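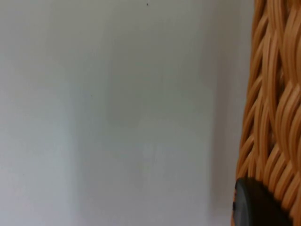
Does the Parel kitchen timer need a battery?

It runs on a spring, which you wind by turning the dial. The spring has no expiration date printed on it and can't be borrowed for the TV remote.

Parel Mechanical Kitchen Timer
$68
Sold by Soltex. Ships from our own stockroom.

You already own a timer. There's one in your phone, one on the oven, one on the microwave, and possibly one in a speaker that mishears "fifteen" as "fifty" and lets you find out at dinner. We know this. We sell a timer anyway, and we charge real money for it.

The case for the Parel is short. You turn it, it ticks, it rings. While it's ticking you know it's working, and when it stops ticking you should go look at the rice. It has one control. It does not need to be paired with anything, and it will never ask how your experience was.

Setting it

Turn the dial clockwise all the way past the 10, then come back to the time you want. This winds the spring enough to ring properly on short settings. Skip the extra turn on a three-minute egg and you'll get a polite little cough of a bell instead of the full performance. The instruction leaflet mentions this on the back, in the smallest type we've seen outside a prescription.

The longest setting is 60 minutes. If you're braising something for four hours, wind it again each time it rings and call it checking on the meat.

The bell

Loud. The ring lasts nine seconds on a full wind and carries up a flight of stairs and through one closed door. There is no volume control. A customer once asked us for the quiet version, and we recommended a folded dish towel, which works well and which we do not stock.

The tick is audible across a kitchen. Some people find it soothing. Others are going to want it in a drawer by the second day, and those people should buy the Urkora, further down.

Accuracy

We test one timer from each carton against a stopwatch. A good Parel lands within 20 seconds of the mark on a 60-minute run. On short settings the error is mostly your thumb, because the minute marks are close together and you were holding a spatula at the time. For bread, beans, tea, naps and piano practice it's fine. For anything in a laboratory, please buy something from a laboratory catalog.

Specifications

Weight: 122 grams
Range: 1 to 60 minutes
Power: hand-wound spring
Bell: single, metal
Rated life: 2,000 full winds, according to the maker
Dishwasher safe: no
Magnet: no, see below
Warranty: two years
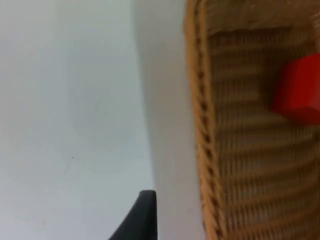

Khang Lục: I've had mine since the old model with the magnet. It slid down the fridge a little every time it rang, so by the end of the week it was at dog height. The new one just sits on the counter and behaves. My only gripe is that the numbers could be bigger. I set it for 35 when I meant 25 and ate a very firm lasagna.

The magnet went away with the current version, and we get more mail over it than over anything else in the store. Opinion is split. If you miss it, we have no fix to offer except the counter, a shelf, or a pocket. The pocket is better than it sounds - you can go out to the garden and still be told that your cookies are done. You will also be ticking, so maybe don't take it to the bank.

Care

Wipe the outside with a damp cloth. Don't run it under the faucet and don't oil it, however much it seems to want oil. If the dial feels stiff, leave it unwound overnight and try again in the morning. If it has been dropped in soup, the warranty considers that your soup.

Flour gets under the dial sooner or later. A dry toothbrush takes care of most of it.

How it compares

The Urkora Digital ($19) is silent until it beeps, counts up as well as down, and takes one AAA battery, not included. It's more accurate than the Parel and has six buttons, four of which we understand.

The Aitken Long Ring ($41) is also mechanical and goes to two hours. The bell is softer and the dial is easier to read from across the room. Taller, though, and it tips over if you look at it wrong.

Returns

Thirty days, in the box, unsouped. Wind it as many times as you like first. We'd like you to hear the bell before you decide, and we suspect the rest of your household will have a view as well.

Currently in stock in white, green and red. Yellow is expected back in July.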